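Hotport puzzle maker puts the fiddly bits back on the table

Hotport, May - Notia, the small Hotport company behind a line of tabletop assembly boards, will release its newest and least forgiving set next month. It is called Gukance, a name that survived 3 rounds of naming meetings and was the favourite at none of them.

Gukance comes as a flat white board with printed outlines and a bag of small blue and white parts. Pegs go on their outlines, a gear goes on its shaft, and the person doing it goes looking for the peg that rolled under the fridge. Notia has added spares of the smallest pieces, in the colours most often reported missing.

The company's previous set, Ponce, sold 3,461 copies and drew about 480 letters and emails, a good many of them on the subject of fingernails. Customers asked for bolder outlines and a board that stays put on a polished table. They have been given both. Those who asked for bigger pegs have been thanked for writing.
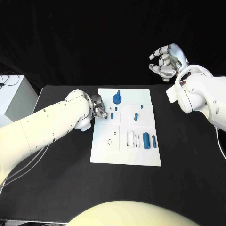 A board in portrait position on a black tabletop, with the blue gear-like disc toward the far end.

"We wanted something you could finish between dinner and the dishes," a Notia spokesperson said. "Our testers then took most of a Wednesday evening, so we have changed the wording on the box."

Gukance will sell for $80 at hobby shops and through Notia's Hotport showroom, where a demonstration set will be out on the counter. Visitors are asked to check their cuffs on the way out.

Media samples are available on request from the Notia press office. Please return all the pegs.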